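Drinder: progress report to the Jernomora games fund
Second reporting period
May 20, 2019

Where the project stands

Drinder is a side-view puzzle game about moving freight through a mountain town with ropes, cranes and counterweights. At the end of the first period we had a playable opening and a level editor that only our own programmer could use. We now have 17 finished levels, an editor the whole team works in, and a closed test build that has been in players' hands since the middle of this period.

The build is stable on Windows. The Mac version starts and plays but loses its settings when the player quits, and we haven't found the cause. Linux hasn't been started. It was listed as optional in the application and we would like to keep it that way.

Work completed

Rope behavior. This took the largest share of the period. Ropes used to be simulated as a chain of short segments, and on slower machines the segments drifted apart when a load swung hard. Players saw crates fall through rope that looked intact. We replaced the chain with a single line that bends only where it touches something. It looks a little stiffer than before, and two people on the team still prefer the old look, but a level now plays the same way at 30 frames per second as it does at 144.

Controls. The first build used the mouse for everything. We added full keyboard control and partial gamepad control. On the gamepad you can do everything except place a pulley on a diagonal beam, where the cursor snaps to the wrong side. The fix depends on a change to how beams store their direction, and that change is in progress.

Level editor. Levels can be saved, duplicated and tested without restarting the game. Undo works for placement but not for deleted terrain, so the habit in the office is to duplicate first.

Sound. All crane and winch sounds have been recorded and are in the build. Music is limited to one loop per district. The second district's loop is a placeholder.

Closed test

We sent out 509 keys for the closed test. Players filed 1,302 reports through the form in the pause menu. Many were duplicates, which we expected, and sorting them took longer than we had planned for. The form has since been changed so that it attaches the level name and a copy of the player's layout. Before that we were often guessing which crane somebody meant.

The most common complaint was level six, the grain store. Players understood what they had to do but couldn't tell how heavy the sacks were, so they built a correct counterweight and then watched it fail. We have put a weight mark on every load in the game. Reports about level six dropped off after that update, though some players now say the level is too easy.

The second most common complaint was text size. The font in the hint panel was unreadable on a laptop screen. There are now three sizes, and the panel grows with them. The German text still overflows at the largest size.

Players also asked for a fast-forward button, and we added one. It runs at double speed only. Anything higher brought back small differences in how loads settled, and we would have ended up with solutions that worked at one speed and failed at the other.

Work not completed

The Stöckli district, the third of four, was due in this period. Its terrain and buildings are drawn, but only 11 of its puzzles exist as sketches and none are in the finished count given above. The delay comes directly from the rope work. We decided not to build more levels on a system we knew we were going to replace, and we would make the same decision again, but it does mean the schedule in the application no longer holds.

The save system has also slipped. Progress is stored locally and works. Cloud saves don't. We are waiting until the Mac settings problem is solved, as both use the same file code.
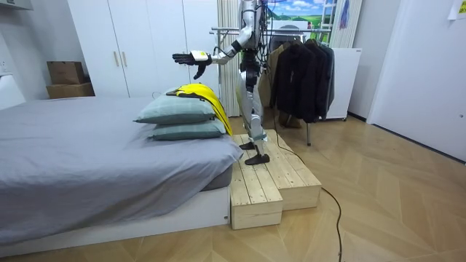
The trailer was planned for the end of this period and has been moved to the next one. Footage from the current build would show the stiff placeholder water in the harbor, and we'd rather record once with the finished version.

Spending

Spending is within the approved budget. Programming hours ran over and illustration hours ran under, and the two nearly cancel out. We have not touched the reserve. The money set aside for translation is unspent, and we ask that it be carried into the next period. The translators at Fleltar have seen the text in its current state and advised us to wait until the hint panel is final.

We bought one older laptop for performance testing. It wasn't itemized in the application and has been booked under equipment. The receipt is in the attached folder with the others.

Risks

The main risk is level production. One person designs puzzles and the same person handles test feedback, and during the closed test very little design work got done. For the next period we have moved feedback sorting to the programmer for one morning a week.

A smaller risk is the gamepad work. If the change to beams turns out to affect existing levels, every level with a diagonal beam will have to be checked by hand. We have set aside time for this but would like to avoid it.

Plan for the next period

In June we will finish the beam change and complete gamepad control. After that the Stöckli puzzles go into the editor, starting with the quarry levels, which use the fewest new parts. The harbor water will be replaced in parallel by our illustrator, who doesn't depend on the level work.

A second closed test will follow once Stöckli is playable from start to finish. It will be smaller than the first and will go to a mix of returning players and people who haven't seen the game — we learned a lot from newcomers in the first few days and much less after that.

Changes requested

We ask the fund to approve two changes to the agreement. The first is to move the Stöckli milestone to the end of the next period, with its payment moved along with it. The second is to carry the translation money forward as described under spending. Neither one changes the total amount.

The current build, the sorted test reports and the updated schedule are in the shared folder. The build needs the same password as last time.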